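Guia de Implantação – Célula de Dobragem Nirkorard
Secção 5. Preparação do posto e reorganização do trabalho

5.1 Âmbito

A presente secção destina-se às chefias de turno e aos operadores dos postos em que a dobragem e a arrumação de panos passam a ser executadas, no todo ou em parte, pelo braço Ornier. Descreve a preparação da mesa, a distribuição de tarefas entre a equipa e o equipamento e os registos a manter durante o período de adaptação. A instalação elétrica e a fixação mecânica são tratadas na secção 4 e competem exclusivamente à assistência técnica.

5.2 O que muda nas funções existentes

Antes da entrada em serviço, a chefia deve reunir com os operadores do posto e apresentar-lhes a nova distribuição de tarefas. Na lavandaria de Vellthorpe, onde o sistema foi ensaiado, a dobragem repetitiva ocupava quase 20 horas semanais da equipa. Essas horas foram redistribuídas pela inspeção de manchas, pela separação de peças danificadas e pelo acompanhamento da própria célula.

O operador deixa de dobrar peça a peça e passa a exercer as funções seguintes:

– alimentar a mesa e retirar as peças concluídas;
– avaliar o resultado e decidir sobre a repetição do ciclo;
– corrigir a posição das peças que o sistema não reconheça;
– conduzir as demonstrações por teleoperação, quando habilitado para o efeito.

Nota: a redistribuição de horas não dispensa a atualização das descrições de funções. O modelo a utilizar consta do Anexo B.

5.3 Habilitação dos operadores

1. Cada turno deve dispor de dois operadores habilitados.
2. A habilitação compreende uma sessão teórica e um período de prática acompanhada, com registo na ficha individual.
3. O operador que manifeste desconforto com o trabalho junto do braço pode solicitar a mudança de posto, sem necessidade de justificação escrita.
4. As fichas são validadas pela responsável de formação, Rungnapa Hemmin, e arquivadas junto do processo do trabalhador.

5.4 Preparação da mesa de trabalho

1. Confirmar que o braço se encontra na posição de repouso e que o comando está em modo de pausa.
2. Retirar da mesa todos os objetos que não façam parte da tarefa, incluindo canetas, etiquetas e copos.
3. Limpar o tampo com um pano seco. Não aplicar ceras nem produtos de brilho.
4. Verificar o percurso dos cabos entre o posto de comando e a mesa. Nenhum cabo pode ficar sob tensão quando o braço atinge a sua extensão máxima.
5. Abrir a aplicação Jadoon no computador do posto e selecionar a tarefa prevista para o turno.
6. Abrir totalmente a pinça e inspecionar as faces interiores dos dedos. Remover fios e cotão com a escova fornecida.
7. Colocar uma única peça sobre a mesa e recuar para fora da zona assinalada antes de iniciar o ciclo.

Cuidado: não introduzir as mãos entre os dedos da pinça, mesmo com o sistema em pausa. A limpeza das faces interiores exige o corte de alimentação no interruptor geral.

Nota: marcas superficiais de desgaste nos dedos não impedem a utilização. Devem ser comunicadas à assistência técnica as fissuras, as folgas e o descolamento do revestimento.
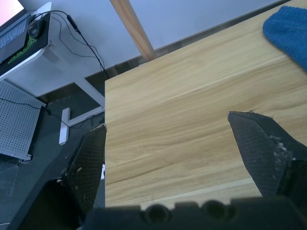 A peça deve ficar dentro do alcance do braço, sem necessidade de a alinhar com o bordo do tampo. O sistema foi concebido para lidar com posições variáveis, e um alinhamento demasiado cuidado por parte do operador reduz a utilidade dos registos recolhidos durante a adaptação.

5.5 Acompanhamento do ciclo

1. Iniciar o ciclo na aplicação e permanecer junto do botão de paragem.
2. Se a pinça falhar a preensão 2 vezes consecutivas, interromper o ciclo e reposicionar a peça com o braço em repouso, fora da zona dos dedos.
3. Classificar o resultado como «aceite», «a repetir» ou «rejeitado». Em caso de dúvida, escolher «a repetir».
4. Anotar no campo de observações qualquer intervenção manual, com indicação da hora.

Cuidado: a paragem de emergência pode ser acionada por qualquer pessoa presente na sala. O seu acionamento não dá lugar a averiguação disciplinar.

5.6 Utilização dos registos

Os registos da aplicação destinam-se à melhoria do sistema e à manutenção do equipamento. Não podem ser utilizados para avaliar o desempenho individual dos operadores, nem para comparar turnos entre si. Os pedidos de acesso são dirigidos por escrito à chefia, que os conserva juntamente com a resposta dada – ainda que esta seja negativa.

No final do período de adaptação, a chefia recolhe as observações da equipa e remete-as à assistência técnica com a ficha de encerramento. As alterações à distribuição de tarefas só produzem efeito depois de comunicadas a todos os turnos.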